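2023-06-14

**Clerneleck match officials' group opens sign-up for new referees**

The Clerneleck Referees Group is taking names for its next entry-level course, which starts in November at the Dosia Sports Ground. There are 60 places, open to anyone aged 14 or over. No playing experience is needed.

The group supplied officials for 66 league dates last season, in both youth and adult soccer. On 11 of those dates a game was moved or called off for lack of a referee.

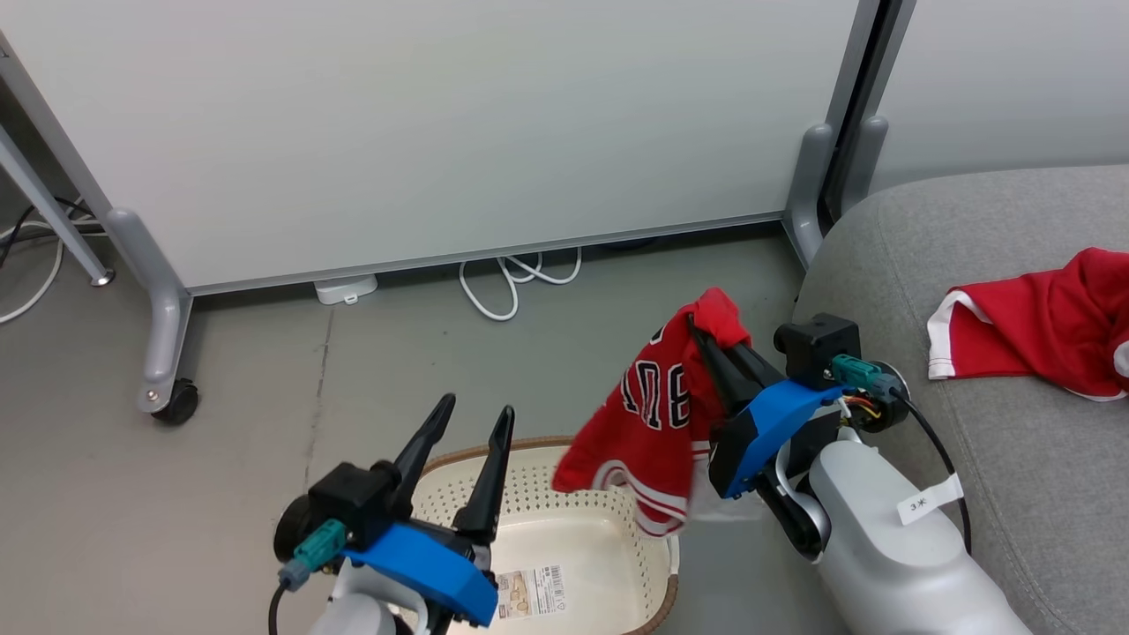
Trainees will spend two evenings on the laws of the game, then work three youth matches with a mentor on the touchline. The fee is refunded after the third match. Whistle, cards and a first jersey are included – shorts and socks are not.

New referees will be assigned to the Surer Youth League first. Those who want adult games can apply for the Abubakari Cup list after one full season.

Sign-up forms are at the Dosia Sports Ground office and at all Surer Youth League home fields. Applicants under 18 need a parent's signature.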